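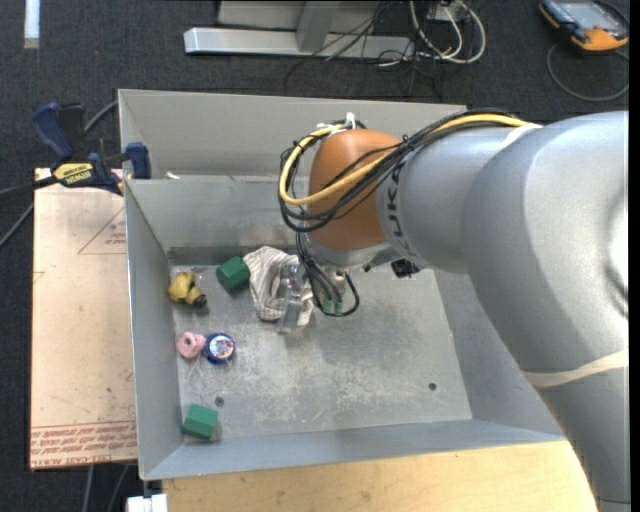
Nicotine withdrawal is the group of physical and mental effects that follow when a person who uses nicotine regularly stops or sharply cuts down. It occurs in smokers, in users of chewing tobacco and snuff, and in people who use electronic cigarettes or nicotine pouches. It is seldom dangerous in itself, but it is a common cause of early relapse.

Cause

Nicotine acts on receptors in the brain that normally respond to acetylcholine. Repeated use leads the brain to form more of these receptors and to make them less sensitive, a change known as tolerance. When the supply of nicotine stops, the receptors are left without the stimulation to which they have adapted, and the release of dopamine in the reward pathways falls below its usual level. The low mood and restlessness of the early period are linked to this fall.

Nicotine leaves the bloodstream quickly, its level dropping by half every couple of hours. For this reason many heavy smokers wake with a strong urge to smoke, and the time between waking and the first cigarette is used as a simple guide to the degree of dependence.

Signs and symptoms

The usual symptoms are irritability, anxiety, low mood, difficulty in concentrating, restlessness, poor sleep and increased appetite. Craving is normally treated alongside these, although some writers class it separately. Heart rate falls slightly after stopping. Constipation, mouth ulcers, dizziness and a temporary cough are also reported.

Symptoms begin within a day of the last use, often within a few hours. They are generally strongest in the first 3 days and ease over the following weeks. Increased appetite lasts longer than most other symptoms, and weight gain is common. Brief cravings may return months later, usually in places or company connected with past use.

The severity varies widely. People who use large amounts, who began young, or who have a history of depression tend to report a harder course, but the link is not close enough to predict the outcome in any one person.

Assessment

Withdrawal is identified from the history and from reported symptoms. No blood test measures it. Breath carbon monoxide shows whether a person has smoked recently and is often recorded at clinic visits, but it does not detect the use of pouches or electronic cigarettes. Cotinine, a breakdown product of nicotine, can be measured in saliva or urine over a longer period. It cannot separate tobacco use from nicotine replacement.

Symptom questionnaires are used mainly in research. The Skurkier diary, a short form filled in each evening, scores craving apart from mood. Kipchumba Temba, who revised the form for use at the Nakerley clinic, removed the item on hunger from the total score and listed it alone — a change that made earlier and later results hard to compare. Both versions remain in use, and reports do not always state which was applied.

Management

Nicotine replacement supplies the drug without tobacco smoke. Patches give a steady level through the day, while gum, lozenges, sprays and inhalators act faster and are used for sudden cravings. A patch may be combined with one of the faster forms. Gum is chewed slowly and then rested against the cheek, as nicotine that is swallowed is poorly absorbed and may cause hiccups or nausea.

Varenicline partly stimulates the same receptors and reduces the effect of any nicotine taken during treatment. Bupropion, first used as an antidepressant, also reduces symptoms in some people and is not given to those with a history of seizures. Cytisine, a plant compound, works in a similar way to varenicline.

Advice and support raise the chance of stopping when added to medicine. Sessions may be held singly, in groups or by telephone. The Etum and Bakilana programmes both offer 6 weekly sessions, the first being held before the chosen stopping date.

Tobacco smoke speeds the breakdown of certain drugs, among them clozapine, olanzapine and theophylline. Doses may need to be lowered after a person stops smoking. Caffeine is affected in the same way, and an unchanged intake of coffee can add to restlessness and poor sleep. These effects come from the smoke and are not prevented by nicotine replacement.

See also

Tobacco dependence
Nicotine replacement therapy
Relapse prevention
Caffeine withdrawal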